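Forum Home > Simulated Robots > Setup and Upkeep > Two-Armed Machines

Thread: Right gripper sits skewed at the drawers

rania_boutros
Hello all, and sorry in advance for the ramble! I look after the Caron room, the one with the flagstone wall and the coloured drawers, and since we moved to Zonow in October the right gripper never seems square to anything. Closing force is 10 and I'd rather leave it there.

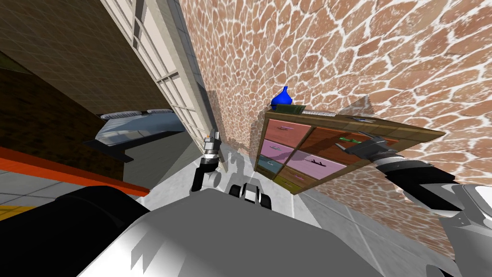 Credit: Rania Boutros

dollemum_dan
Lovely room, that. I'd drop the finger stiffness from 3000 to 2000 before touching anything else, bless it.

prerkex186
Can't agree, Dan, much as I love you. Soft fingers only hide a bad wrist offset. Zero the wrist, then look down past both fingers at something thin, like the orange bar under the pale board.

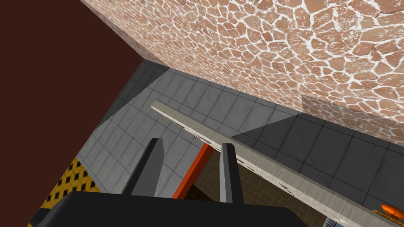 tilly_w
Should the wrist be zeroed before the finger stiffness is changed?
Wrist first, then save, reload the room and change the stiffness if you still need to.

rania_boutros
Right, kettle on, wrist first. Dan, I'm keeping your 2000 on a sticky note!

Related threads
Zonow: joint limits lost on reload
Gripper fingers closing unevenly
Dollemum wrist settings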